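20. August 2020

So, endlich wieder ein Eintrag, ich hab's ja eine Weile schleifen lassen. Seit dem Umzug nach Okel sind die Abende irgendwie immer schon vorbei, bevor ich überhaupt sitze. Heute aber habe ich mir fest vorgenommen: Kleinkram! Der ganze Mist aus der Kiste, auf der seit Mai »Flur, Diverses« steht und um die ich seitdem herumlaufe. Sabine hat neulich schon gefragt, ob das jetzt ein Möbelstück ist.

Angefangen habe ich natürlich mit Kaffee und damit, den weißen Tisch freizuräumen. Dann kam der gelbe Schubladenkasten drauf, den ich noch von Opa habe. Der stand früher bei ihm in der Werkstatt auf der Fensterbank, und als Kind durfte ich immer genau eine Schublade aufmachen, wenn ich zu Besuch war. Meistens waren Unterlegscheiben drin. Ich fand das trotzdem jedes Mal großartig! Nach Opas Tod wollte ihn keiner haben, und Mama hätte ihn fast zum Wertstoffhof gefahren, mit Inhalt und allem. 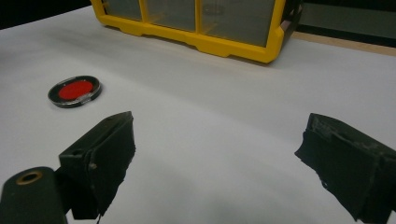
Jedenfalls, ich hatte mir vorher ein System ausgedacht (auf der Rückseite vom Ackermann-Katalog, ganz ordentlich mit Kästchen). Unten das Schwere, oben alles, was man schnell mal braucht, also Reißzwecken, Gummis, die kleinen Haken für die Bilder. Nach zehn Minuten war das System natürlich hinfällig. Wo kommt denn bitte ein einzelner Schrankgriff hin? Und die Dübel, sind die schwer oder braucht man die schnell? Ich habe mich dann mit mir selbst darauf geeinigt, dass Dübel und Schrauben zusammenbleiben dürfen, die gehören ja irgendwie auch zusammen, und für den Griff gibt es jetzt ein Fach »Einzelkinder«. Das ist schon ganz schön voll.

Zwischendurch rief Mareike Engelhardt an, wegen der Fahrräder und ob ich am Wochenende mit an den See komme, und dann haben wir uns verquatscht, bestimmt eine Dreiviertelstunde. Sie hat jetzt doch die Stelle bei Wunia angenommen! Ich freu mich so für sie, auch wenn das heißt, dass sie wieder pendelt. Ich hab beim Telefonieren weitersortiert, mit dem Handy zwischen Ohr und Schulter, und das merkt man einer der Schubladen auch an, da liegt jetzt alles durcheinander. Und einen steifen Nacken habe ich obendrein.

Was ich alles gefunden habe: einen Fahrradschlüssel (zu welchem Rad??), eine Kinokarte, ganz ausgeblichen, und einen Zettel mit einer Einkaufsliste in Opas Schrift. Brot, Leberwurst, Batterien, Marken. Den habe ich nicht weggeworfen, der liegt jetzt hier vorn im Tagebuch. Ich musste kurz ans Fenster und ein bisschen rausgucken. Er hat das B immer so geschrieben, dass es aussah wie eine 13, und beim Brot ist das wirklich schlimm.

Danach habe ich weitergemacht, Radio an, und mich geärgert, dass ich die kleinen Etiketten nicht finde. Die waren garantiert im selben Karton wie die Nähsachen, und der Karton mit den Nähsachen ist ... ja, wo? Sabine meint, auf dem Dachboden. Da gehe ich heute nicht mehr rauf, bei der Hitze. 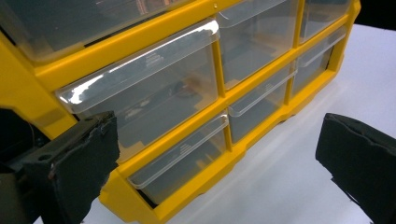
Opas Kasten auf dem Tisch, noch ganz ohne Etiketten.

Ich hab überlegt, ob ich ihn an die Wand hänge, über die Kommode. Sabine ist dagegen, sie findet das Gelb »sehr anwesend«. Na ja. Mir gefällt's, es ist das einzig Fröhliche in dem Zimmer, bis wir endlich streichen. Fürs Regal von Fandedstead, das ich mir so schön ausgeguckt hatte, wollen sie übrigens 253 Euro, plus 26 Euro Lieferung. Da bleibt der Kasten erst mal auf der Kommode und das Regal im Laden.

Morgen dann die Kabel. Ich weiß jetzt schon, dass ich bei jedem einzelnen denken werde, das könnte man noch brauchen. Abendessen war Tomatenbrot mit viel zu viel Zwiebel, und jetzt gehe ich noch schnell die Bohnen gießen, bevor es ganz dunkel ist.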